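Cluttered Counters: pictures from the simulated kitchen set

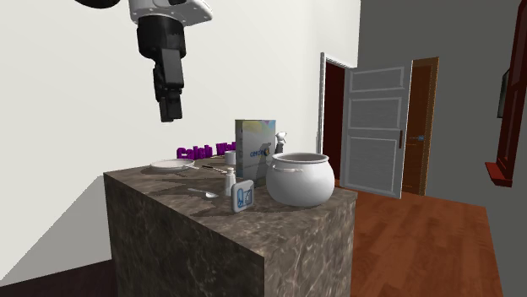 The Cletero set is a collection of simulated pick-and-place examples that we have been building since June. Each example is a short run in which one arm works over a surface with household things on it, and every run starts from a freshly made room. The walls, doors, floor, counter and objects are all drawn from our library, and so is the lighting. So far 984 runs have passed checking. The target for the first release is 2,000.

Only one picture is up on this page at present. The notes below go with it, and further pictures will be added under the same headings as rooms are signed off.

Arm and start position
One arm, mounted high, with a black gripper pointing straight down. Fingertips closed, nothing held, well clear of the counter. Pendo Kinyua wrote the start rules.

Counter
A solid block with a marbled brown and grey surface. We have had trouble with busy stone patterns in earlier batches, where thin objects were lost against the veins. The spoon and the other thin utensils on this one are the sort of thing we want the system to learn to find.

Objects
The library holds 229 models. A crowded counter like this one mixes sizes on purpose: a big round white pot at one end, a small white shaker, a shallow plate near the wall. Ryan Staniforth sets the limits on how close together things may be placed.

Partly hidden things
Only the trigger head and neck of the spray bottle show from this side, and the box covers part of a small cup. Runs with hidden objects are kept. They are labelled by what is in the room file, with a second label for how much of each object can be seen.

Lettering
Purple letters stand along the back of the counter. The first word is "Caleb" and the second goes behind the box. Letters are loaded as solid objects, so the arm has to plan a path round them like anything else. Bradley Fothergill is still going through the library for letter models with the wrong weight.

Light and shadow
Dark shadows fall over the left and middle of the counter. Light direction is picked at random for each room and then fixed for the whole run. Arash Amini tried softer lighting on 400 runs in the spring, and those are stored separately under the name Jerkora.

Doors and walls
A grey panelled door stands open beside a dark red doorway, with a brown wooden door partly behind it. The arm never uses any of this. Backgrounds are changed from room to room so that the system does not come to rely on them.

How the runs are checked
Every run is replayed once by the software and once by a person. We throw out any run where an object sinks into the counter, jumps at the start or ends up on the floor without being touched. Failed grasps stay in, with their own label.

Questions about the room files should go to Howard Fairclough. Please give the run number when you write.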